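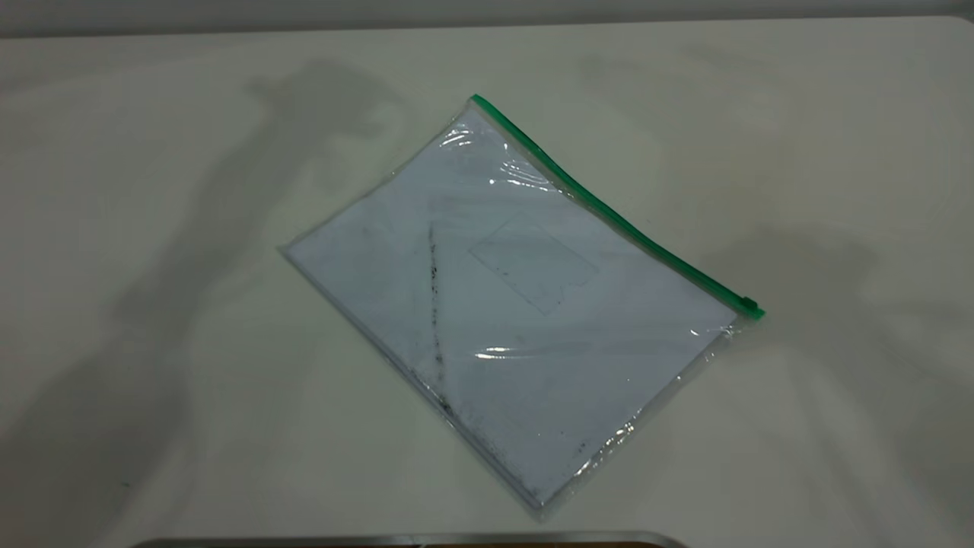
Bag day on the white table

Diary > Workshop > The Indum cell

Wed 23 October

Print this entry | E-mail this entry

Right, tea made, feet up, let me get this down before I forget which screw was which.

I'd planned to spend the whole morning on the zip bag, the clear one with the green slider and the wodge of paper in it, and instead I spent most of it on my knees with a hex key. The Indum had been coming down crooked since the weekend. Only by a whisker, but with a flat bag on a flat table a whisker is everything, because the fingers either skate over the plastic or dig into the table, and I've had enough of both!

Ismael reckoned it was the software (Ismael always reckons it's the software, bless him) and wanted to redo the whole calibration from scratch. I said let's check the bolts first. Three of them at the wrist were slack enough to turn by hand. Three! I did them up a bit at a time, going across and back like you do with a car wheel, and put a dab of paint on each head so I can see if they creep round again. Last time anyone wrote down doing those was April, in Sadao's handwriting, with a coffee ring on it.

After that we did the calibration anyway, so Ismael got his way in the end. It wants you to bring the finger down over 8 marked spots one after another, and for each one you nudge it lower until a slip of paper just drags underneath. Very old-fashioned and I quite enjoy it. Spot six needed doing twice as I'd leaned on the table. The new height offset is 177, which I've written inside the cupboard door as well as in the log — the log has a habit of going home in people's bags.

I gave the fingers a wipe too. There's a dark streak down the top sheet in the bag, and loads of little specks lower down, and I want to be sure we aren't adding to it. A dry cloth first, then a barely damp one, then leave them alone for ten minutes. Mpho would like me to swap the paper for clean sheets. I'd sooner leave it as it is for now, as all the earlier runs were done with that stack and I don't fancy changing two things in one day.

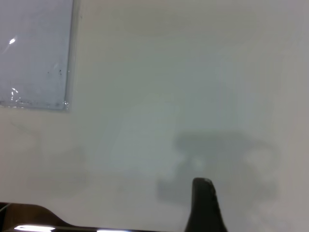 Shadows, and what's left to do

The other thing that's been bugging me is the light. With the wrist camera down low you get this great soft shadow of the gripper spread over the white, much bigger than the finger itself, and clear plastic is hard enough to pick out as it is. What gives it away is the bright rim along the edge, plus whatever creases happen to catch the lamps. I turned the lamps down to 80 per cent and had a good squint at the picture on the screen. Better for the glare, I think, but the shadow didn't seem any softer. Elias has a roll of diffuser stuff from the old Clorken job and says I can have the end of it, so I'll tape a piece over the lamp on the left tomorrow and see.

We got a few slow passes in before home time, speed right down, me with my hand hovering by the stop button. It came down straight every time, which cheered me up no end. I haven't let it go for the slider yet. That little green tab is such a fiddly thing and I was tired, and tired is when I break things.

For tomorrow: diffuser on, look at the paint dabs, find out where the good hex key went (Grigore, I'm looking at you), and ring Bukano about spare finger pads because we're on the last pair. Oh, and the cable by the elbow joint needs a new tie. I used tape. It looks terrible.

Leftover curry for tea, then bed.

3 comments | 8 shares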